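Conservação de tampos de madeira clara em bancadas de trabalho

A Oficina Sendamar disponibiliza nesta página as recomendações aplicáveis aos tampos de madeira clara utilizados nas suas salas. As indicações destinam-se igualmente a quem possua em casa uma mesa semelhante.

Limpeza corrente

No final de cada utilização, o pó deve ser retirado com um pano macio, passado sempre no sentido do veio. Segue-se um segundo pano, ligeiramente humedecido e bem torcido. Não se recomenda o uso de lixívia, amoníaco ou esfregões abrasivos.

Os resíduos de cola de fita adesiva removem-se com uma espátula de plástico e algumas gotas de óleo vegetal. Deixa-se atuar durante 2 minutos e limpa-se com papel absorvente. Convém experimentar primeiro numa zona discreta - a madeira clara mancha com facilidade. 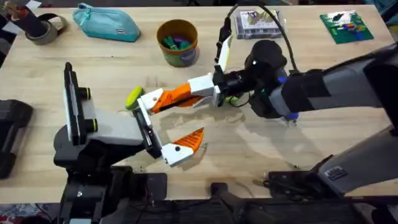 Tampo de madeira clara com veio visível; ao fundo, no canto esquerdo, um rolo de fita cinzenta.

Arrumação dos materiais

Os objetos de uso frequente devem permanecer alinhados junto ao bordo posterior, deixando livre a zona central. Os rolos de fita guardam-se deitados, com a ponta dobrada sobre si mesma. Os cabos não devem ficar entalados entre o tampo e a parede.

As peças com base metálica assentam sobre feltro. O feltro autocolante Nolau, cortado em discos de 21 mm, é o utilizado nas nossas bancadas e substitui-se todos os anos em julho.

Tratamento da superfície

A aplicação de óleo incolor faz-se com o tampo seco e lixado com grão 148 ou, na sua falta, com o grão fino mais próximo. O excesso retira-se antes de secar. Os panos embebidos em óleo devem ser estendidos ao ar livre, abertos, até secarem por completo - nunca amontoados, dado o risco de combustão espontânea.

Página revista em sábado, 17 de agosto.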